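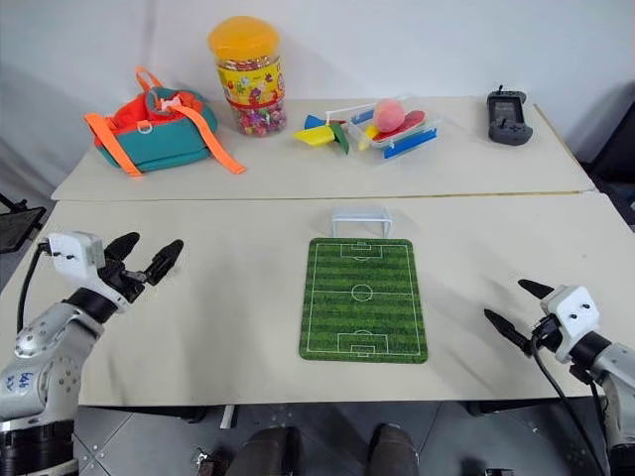

Orçamentar uma célula de manipulação começa pela lista do que vai à volta do robô, e só depois pelo robô. Na aula anterior vimos o preço dos braços; hoje tratamos do resto. Numa bancada com dois braços, duas mesas encostadas topo a topo já dão uma superfície de trabalho comprida, mas o alcance tem de ser verificado para a mesa mais afastada, onde ficam a mochila, o frasco de tampa amarela e as peças de plástico coloridas. Os cabos que saem das pinças também contam: um deles desce para lá da borda da mesa, e o percurso dos cabos deve entrar no desenho antes do pedido de cotação.

Rubricas a considerar

Braços e pinças. Pedir cotação em separado. O fornecedor Drelix vende o conjunto fechado, a Skonside aceita vender só as pinças. Comparar sempre com o mesmo prazo de garantia.
Dedos de substituição. São consumíveis e vão para o orçamento anual.
Mesas e fixação. Confirmar a altura com o desenho da base do robô.
Objetos de ensaio. Brinquedos, frascos, tabuleiros, um tapete de jogo. Custam pouco e gastam-se depressa. Para o primeiro semestre reservam-se 100 euros.
Transporte e instalação. Verificar se a proposta inclui a descarga até à sala.
Formação. Um dia para os operadores, no mínimo.

Caso de estudo: laboratório Sampaio

O responsável, Nuno Veloso, pediu três propostas para pinças, cabos e dedos de reserva. A da Leltico ficou em 2575 euros, sem IVA, com entrega em 20 dias úteis. As outras duas eram mais baixas, mas deixavam de fora os cabos e a instalação. Depois de somadas essas parcelas, a diferença desapareceu.

Costel Nikolaidis, que fez o plano de compras, acrescentou 15% para imprevistos. A percentagem aplica-se ao subtotal sem IVA. É um erro frequente nos trabalhos calcular primeiro o imposto e depois a margem.

Calendário

O equipamento com prazo longo encomenda-se primeiro. Se as aulas práticas arrancam em outubro, a nota de encomenda dos braços tem de sair até junho. Mesas e objetos de ensaio podem esperar por setembro.

Exercício para entregar

Preparar uma folha de orçamento para uma bancada de dois braços, com as rubricas acima, indicando para cada uma o fornecedor, o prazo e se é investimento ou consumível. Juntar as cotações em anexo.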